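Vonotlow Bench Kit - evaluation set and data card

README, second pass. First one was written in a hurry too, sorry.

What this is

Evaluation episodes and scene files for the Vonotlow bench kit, the two-arm simulated cell sold by Cullico. We (Vanent, the small group in the back half of the test hall) had it on trial license for 14 days and this repo is what came out. Part dataset, part product review. If you only want the data skip to Layout. If you're deciding whether to buy the thing, read Verdict so far and then Known problems, in that order, then go have lunch and decide after.

Contents: 326 episodes across 17 tasks. All simulated. No real hardware data in here, please stop asking for it in the issues. The real cell is a separate purchase and we have not made it.

Maintainers: Wekesa Nyaga (scenes, replay, physics settings), Benedetta Morelli (task definitions, scoring, most of the complaining to support).

What you get from the vendor

The kit ships as one download plus a license key. Inside:

- the cell: two arms on a shared pedestal and beam, worktable, room around it
- a scene editor, windowed, ok but slow
- a scripting layer in Python, much better than the editor
- a small library of props, mostly boxes and containers
- a set of sample tasks we did not use, see below
- a PDF manual that describes the previous version

You need a decent GPU for the rendering. Physics alone runs fine on a laptop, Benedetta did half the task tuning on a train.

Why not the sample tasks: too easy, and the start poses never vary. A policy that has memorized one trajectory gets a perfect score and you learn nothing. We wrote our own on top of the same props. Task set is called Tiedemann, after the street the old lab was on, no deeper meaning.

Tasks

Grouped by what the arms have to do. Full list with start conditions in the tasks folder.

Pick and drop. Small item on the tabletop, open box further back, get the item in the box. Sounds trivial. Thin items are not trivial - the gripper closes and the item rolls along the finger, or it gets picked up at a tilt and catches on the rim coming down. Box walls are thin and the collision mesh for them is thinner.

Place against. Item has to end up touching the outside of the box without moving it. Scored on box displacement. Both arms allowed, and the good policies use one arm to steady.

Handover. One arm picks, the other places. Arms share a base so the workspaces overlap a lot, and this is where most self collisions happen.

Reorient. Item starts lying down, must end up upright. Stick shaped items only. Lowest success of anything in the set, by a wide margin.

Clear. Several items, all into the box, any order. Long episodes. The step cap is 3,000 and this is the only group that ever gets near it.

Layout

Top level:

scenes - one folder per task, scene description plus prop list
episodes - one folder per episode, states, actions, renders, score
tasks - plain text definitions, readable by humans
scoring - the script, its config, and nothing else
notes - what it says. Unedited. Wekesa's spelling is his own

Each episode folder has joint states for both arms, gripper opening for both grippers, prop poses, the commanded action and the score record. Renders come from a fixed viewpoint and from the wrists. Wrist views are stored compressed. The fixed view is not, becuase the exporter ignores the flag. Filed with the vendor, acknowledged, not fixed.

Failed episodes are kept. They have their own marker in the score record. Please don't filter them out and then publish a number.

How episodes were collected

Mix of teleoperation and scripted motion. Teleop was through the kit's own interface with two handheld controllers. Scripted ones come from the planner in the scripting layer plus noise we add on the grasp pose. The source field in the score record tells you which is which. Don't assume, the folder names won't help you.

Operators were the two of us. So there is an operator bias, obviously. Wekesa approaches everything from above. Benedetta comes in from the side whenever there is room. If you train on only one source you will see it in the policy straight away.

Lighting and textures: vendor defaults in the base split. The varied split changes light direction and tabletop material. Room clutter stays put in both, it's baked into the room file and we ran out of patience.

Setup

Install the kit first, from the vendor. Key goes in the config folder, not in the home directory like the manual says. Then clone this, point the kit at the scenes folder, run the replay on any episode.

If replay starts and the arms jump on the first step: your physics timestep doesn't match. Copy ours from the scoring config. Do not round it.

If replay starts and nothing moves: pressed pause. Space bar. The indicator is tiny and in the corner.

If the gripper closes through the item: old version of the contact solver. Update. After updating, re-run the scene conversion or the props fall through the table, which is funny once.

Scoring

One script, one config. Success is checked on prop poses at the end of the episode, after a short settle period with no commands sent. We had to add the settle period. Without it an item still held above the box counted as in the box, and all the handover scores were nonsense for most of June.

Partial credit exists for the clear group only. Everything else is pass or fail. We tried graded scores for reorient and spent more time arguing about the grading than about the arms.

Verdict so far

Good:

The arms behave. Joint limits are right, the motion is smooth, the elbow doesn't do strange things near the edge of reach. Coming from our previous setup that alone was worth the trial.

Scripting layer is pleasant. Small, readable, error messages written by somebody who has seen an error. We had the first task running before the afternoon was over.

Determinism. Same seed, same episode, on both our machines. We checked this over and over as we didn't believe it.

Rendering looks clean, maybe too clean. Fine for our use.

Less good:

Grippers feel weak on anything thin. Contact is ok face to face, poor along an edge. You can raise the friction and it helps, but then wide items stick to the fingers on release. We settled on a middle value and live with it.

Editor. Moves props in world axes only. No snapping. Undo goes back one step, and sometimes it is not the step you wanted.

Props are few. You will be making your own by the second day, and import wants everything in one format with the origin at the base.

License server. Checks in at startup, and if it's down you don't work. It was down on a Wednesday and we didn't.

Support is quick and polite, answers come from a real engineer. Fixes are slower.

Would we buy it? Benedetta yes, one seat. Wekesa yes if the contact along edges gets fixed, otherwise keep renting by the month. That's where it stands, no decision from Vanent yet.

Known problems in our data

- Some scripted episodes in the pick group have a visible pause before grasp. Planner thinking. Trim it if you care about timing.
- Wrist renders in the handover group are occasionally one step behind the state log. Marked in the notes, not corrected.
- The place against tasks start from fewer box positions than the text definition promises. Text is wrong, scenes are right.
- Item mass is vendor default everywhere. Probably too light for the bigger props.
- Varied split is smaller than the base split. We know.

What not to use it for

Claims about real grasping. The contact is not good enough for that and the vendor doesn't say it is either. Cycle time estimates, same reason. Comparing against other kits, unless you rebuild the tasks there properly, and then please send us the scenes because we'd like them.

Terms

Our scenes, task definitions and scoring: use them, change them, keep the names of the two of us somewhere. Vendor props are not redistributed in this repo, the scene files only refer to them, so you need your own copy of the kit. Renders are ok to publish, we asked and got it in writing.

Contributing

Small pull requests. New tasks need a text definition first, then the scene. No pull request that edits the scoring script and adds a task at the same time, seperate those. Replays must run from a clean install on a machine that isn't yours.

Next up

More start poses for reorient. A second box size. Re-recording the handover group once the wrist lag is sorted. And thin items again, with the friction set per finger instead of per gripper - the scripting layer allows it, the editor doesn't show it.
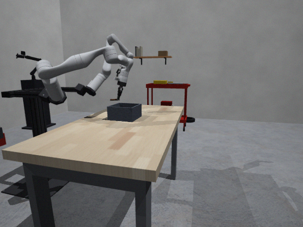
Per finger friction goes into the scene description next to the gripper entry, one value each. Start low on both and raise them together. Wekesa has a branch with the first few values tried, ask him before you start your own.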